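Facilities > Plekcombe > Furniture and Fittings > Ticket 3069

Round table rocks, main room
Opened by: Ksawery Pawłowska
Status: open, waiting on parts
2 comments

Reported in May. A round table in the main room rocks when anyone leans on it. Room checked at 3:30 p.m.

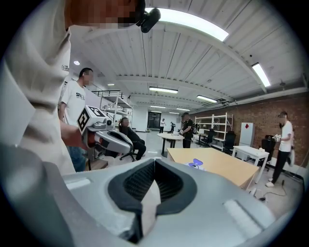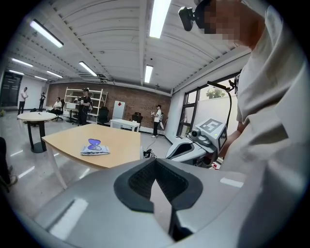 The fault is in the leveling foot, part 64 in the Langlois parts list. It was backed out to the end of its thread and the locknut was missing. I turned it in by hand and the top sat level, then it worked loose again within 30 minutes. Please check the other tables too, including the wood-topped one with the white legs. That one takes a different foot, so don't order for it from the same list.

Tried so far: thread tape (no change), a felt pad under the base (slides out), a borrowed Gokia nut (wrong pitch).

Rüdiger Ackermann: Wurkell has the locknut under 69, sold in bags only. Ordered one bag. Leave the foot wound fully in until it comes – it will lean a little but won't rock.

Ksawery Pawłowska: Done. Keeping this open.

0 shares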